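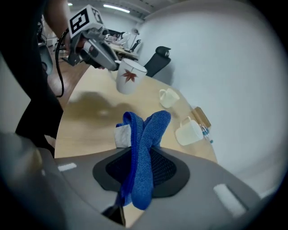
Wadalon says it can teach a robot to clear and wipe down a break room without writing a line of code for the job, and it wants office landlords to start paying for that ability next August. The company's method, sold under the name Jesance, has people do the chore themselves using hand-held grippers, then feeds the recordings to software that is supposed to work out the rest. A blue microfiber cloth goes in one gripper, a mug with a maple leaf on it goes in the other, and a person in black leans in over a round table with more mugs and a water bottle on it. A white robotic arm stands by a desk in the background. Whether that arm, or any arm, can do the same work in a building it has never been in is the question Wadalon has answered least well so far.

The company laid out its plans in a short paper and a longer sales document sent to property managers in the Minami office district, where it hopes to find its first customers. The sales document is much more cheerful than the paper.

According to both, Wadalon staff have recorded 2108 demonstrations of table clearing and wiping. Each one is a single run at a small task, such as picking up a cup, wiping the spot under it or moving it to a tray. The markers on the grippers let a camera system follow where the tools go and how they turn. From that, Jesance is meant to learn a general way of doing the job, one that holds up when the cups are in different places the next day.

It is a popular idea, and it has a real attraction. Programming an arm step by step is slow, and the program usually fails when somebody moves the furniture. Driving an arm by remote control gets around some of that, but the operator has to sit with the machine, and most people are clumsy with a joystick for a good long while. With a gripper in the hand, the person demonstrating can move at close to a natural pace, and the robot can be left switched off.

The trouble starts with the word "close." A person's arm and a robot's arm don't bend in the same places. A wrist can get around a mug handle in ways that a jointed arm on a fixed base may have no way to copy, and a demonstration that looks easy in the recording can ask the robot to reach through its own elbow. Wadalon's paper admits that a share of its recordings had to be thrown out for this reason. It doesn't say how large a share, and it doesn't say whether the 2108 were counted before or after.

Then there is the cloth. Mugs are stiff and keep their shape, so a robot that knows where the mug is knows most of what it needs. Fabric folds, bunches and hides parts of itself, and it looks different every time it's picked up. A good wipe also depends on how hard you press. The hand-held grippers described in the paper record position and how far the fingers are open. They don't record pressure. The person doing the demonstration feels when the cloth is dragging on the table and eases off or leans in, and none of that gets written down.

Wadalon's answer is that the software can pick up enough from the path of the cloth alone. Maybe it can. The paper offers one test in support, in which an arm taught by Jesance was given 100 attempts at clearing a single mug and wiping under it. The company calls the results "strong" and prints a chart with no numbers on the vertical axis. The test was done on the same kind of table used for the demonstrations, in the same room. A mug that slipped and was caught on a second grab went down as a success, a detail that appears in a footnote.

The sales document leaves the footnote out. It also says that the system reaches "100 percent of common break room surfaces," a phrase that sounds like a test result and turns out, on a second reading, to describe how high and how far the arm can stretch. Nothing in either document shows the arm wiping 100 percent of anything.

Asked about this, the company said in an emailed statement that the sales material was "intended for a general audience" and that fuller results would follow. It declined to give a date for them.

What Wadalon does have is a trial partner. Drelus, which runs cleaning contracts for several buildings in Minami, has agreed to let the company put an arm in three of its break rooms. The agreement covers a limited period, and Drelus can end it early. No rent or fee is changing hands, going by the summary both firms have put out, so it would be a stretch to call Drelus a customer, though Wadalon's sales document does so on its first page.

Drelus was more careful in its own note to clients. It said the arm would work only outside regular hours and that its cleaning crews would "check and complete" each room afterward. Read plainly, that means the rooms will be cleaned by the same people as before, with a machine going first. Drelus has not said whether it will keep track of how much time the crews spend fixing what the arm got wrong. Without that figure the trial can't say much about cost, and cost is what the property managers are being asked to think about.

There is also the matter of who makes the demonstrations. Wadalon's plan calls for each new building to supply its own, recorded by cleaning staff on site with a pair of grippers left behind for the purpose. The company says a room should need a few sessions at most. It has not said whether crews would be paid extra for them, who would own the recordings, or what happens to them if a contract ends. Drelus told clients that those terms were "under discussion." A cleaner who shows a machine how to do the job has a fair interest in how that discussion comes out.

Supporters of teaching by hand will say that every method looks thin this early, and they have a point. Remote-control systems went through the same stage, with tidy clips of arms folding one shirt or stacking one set of cups, and some of those systems have since found honest work in labs and warehouses. Collecting recordings with hand tools is cheaper and faster than what came before. If Jesance needed ten rooms' worth of practice to manage an eleventh it had never seen, that would be worth knowing, and worth reporting.

But Wadalon hasn't run that test, or hasn't published it. The 2108 recordings were all made in the company's own space. The paper's section on new rooms is two sentences long and uses the word "expect" in both. Glass cups are not mentioned anywhere. Neither are spills, which are the main reason people reach for a cloth, or paper plates, or a cup with something still in it. A break room after lunch has all of these at once, along with somebody's bag on the chair.

The equipment isn't the expensive part, the company says, and it puts the time needed to prepare the current version at around 100 hours of recording. That figure leaves out the hours spent sorting the recordings, discarding the bad ones, training the software and setting up the arm. Those hours are where projects like this usually run long, and a landlord comparing prices should ask for them in writing.

Wadalon plans to show Jesance to property managers in Minami before the Drelus trial begins. The invitation promises a live demonstration and says visitors will be able to try the grippers for themselves. It does not say they will be able to move the mugs.

An earlier version of this item gave the Drelus trial as covering three buildings. It covers three break rooms. Corrected 11/3/18.

Business > Technology > Robots at Work

41 shares
6 comments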